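Workshop > Notebooks > Tritunbridge Sermon Index > July

July, morning, second pot of coffee

Back on the cards. For anyone joining at this page: 986 sermon outlines, one per card, written by the same pastor over most of his working life at Tritunbridge chapel, and we are making an index of which Bible passages he preached on and what he said about them. The first half of that sentence is easy. The second half is why this notebook is on its third cover.

Finished the Jonah drawer today. He loved Jonah. He preached Jonah at harvest, at Easter, at a wedding (I would have liked to see the bride's mother), and once at the opening of a parking lot. The fish hardly comes up. What he cares about is chapter 4, the prophet sulking under the plant, and he comes back to it every few years with the same opening line and a completely different ending. In the early cards Jonah is a warning. By the late ones he is more or less a friend of the family.

This makes trouble for the subject headings. We had been filing all of Jonah under OBEDIENCE, which is where Eglė put it in the first week and where any sensible person would put it. But the late cards are about mercy, and somewhat about old men who dislike other people receiving it. I have started a second heading, MERCY, RELUCTANT. Eglė has written "is this a real heading" next to it in pencil. It is now.

Abbreviations

Settled at last, I think:

PR = prodigal son in every case we can check. I had it as "prayer" for two weeks. Those entries are wrong and I have put a red dot on each.
LSK = "last shall be first" with a K nobody can explain. Leave the K in the transcription.
H. with a period = Heaven. H without a period = hymn. He is strict about it up to the point where he changes pens, then all bets are off.
G.L. = Gruria letters. He corresponded with a mission station there and read bits out from the pulpit. The letters themselves are not in our boxes, so index as "letter, cited" and move on.

The Heaven problem deserves its own paragraph. When H. turns up alone on a card with a number after it, I had been reading the number as a verse. H. 20, H. 14 and so on. There is no book to go with the verse. Mitra Asadi looked over my shoulder before lunch and asked whether the numbers might be minutes. They are minutes. He was timing himself. The H. 20 card has a line underneath that says "too long, nobody wants to go now," and I will be thinking about that one for a while.

So every H. card needs a second look. I did the ones in the top tray and left the bottom tray for a stronger person.

After lunch

Tried the Prakine import again. It takes our spreadsheet, thinks about it, and rejects any row where the passage covers two chapters. He preached across chapter breaks constantly, on the stated grounds (card in the Romans drawer) that "Paul did not put them there." Correct, and no help at all with the import.

Workaround: split the row, give both halves the same card number, add "cont." in the notes column. It is ugly but it loads. I ran a batch of 400 this way and 2 came back, both from Habakkuk, both because I had spelled Habakkuk three ways. Fixed. There is now a sticky note on my monitor with the correct spelling, which I have already copied down wrong once.

Things the import does not like, so far:
- the long dash in verse ranges (use a plain hyphen)
- Song of Songs and Song of Solomon in the same sheet
- anything in the date column that says "rain"

That last one is his doing. On plenty of cards the spot for the date just gives the weather. I have moved these to the notes column. It feels disrespectful to throw them out, and "rain, few came, good singing" is better information than most dates. 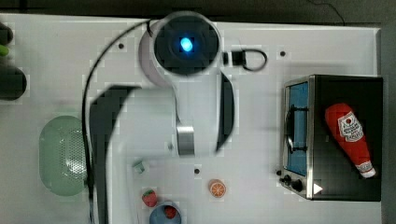 The Rozīte hymnal, again

Each outline ends with hymn numbers, and the numbers only mean something if you know which hymnal he had in front of him. The chapel switched to the Rozīte hymnal partway through his time. He carried on writing the old numbers for a good while afterward, out of habit or possibly protest. One card pairs a funeral text with what would be, in the Rozīte numbering, a rousing children's song about Noah. In the old book it is "Abide with Me." I am going with the old book.

Eglė's rule, which I am adopting: if the hymn suits the sermon in one hymnal and is ridiculous in the other, take the one that suits and mark it "inferred." If it suits in both, mark it "open." If it is ridiculous in both, show Eglė, she is collecting those.

Still open

- Bottom tray of H. cards.
- Red dots on PR entries, correct and recount the heading.
- Is the Lamentations drawer short, or did he just not care for Lamentations? Mitra thinks the second. There is a gap in the card numbers that makes me think the first.
- Decide on MERCY, RELUCTANT before the headings get printed. I will not be reasonable about this.
- The Malachi card with the soup recipe on the back. Transcribe the back? The front is four words long and the soup is very thorough. Leaning yes.

4:40. Stopped in the middle of Micah, at the card beginning "Walk humbly (see Jonah)."

Recent entries
Headings we have regretted
The Ruth drawer, with corrections
Prakine import: first attempts
Two hymnals, one organist
Reading the blue pencil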